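Aino Keskinen starts with the spreadsheet, and she's delighted with it. "Everybody wants to talk about the arm," she says, pulling her chair closer. "I love the arm! But look at all these other rows."

She plans equipment purchases for Indis, a small workshop that wants its first picking cell running by August. The arm is one row. Below it come clamps, cable straps, spare fingers, a bin, and a line marked "stuff to pick up" that she defends with real joy.

"You can't test on one kind of thing," she says. "Get a scrub brush, get little boxes, get whatever your people handle – it costs next to nothing and you learn so much from it."

Her colleague Hildegard Böttcher argued for a custom table. Keskinen got a quote from Plindetti, 899 for the top alone, and asked to wait. "We can clamp a bin to wood for now. Hildegard wasn't thrilled, but she came around when I moved the money to grippers. We have 2 in the plan, and I'd take a third tomorrow."

What would she tell another shop? Budget for cables, she says right away. "They run the whole length of the arm, they need holding down, and they wear. I put in five sets of straps and people laughed. Now I'd put in seven."

The table comes up again next year. She has already saved a row for it, in green. 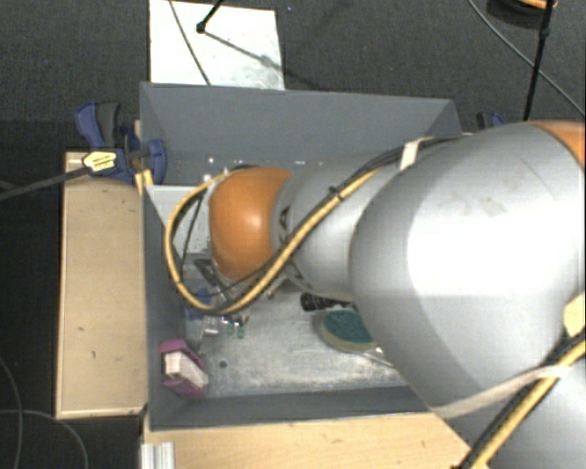
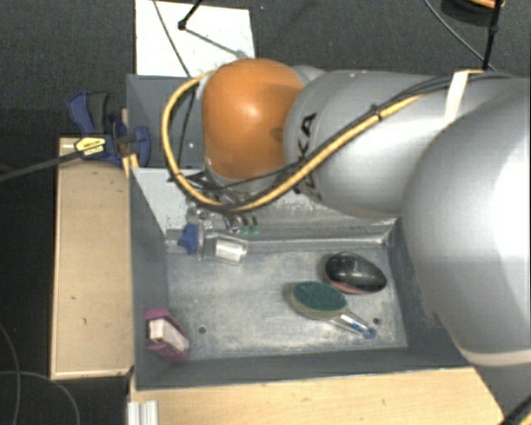
*Picking from a clamped bin, with the cables strapped along the arm.*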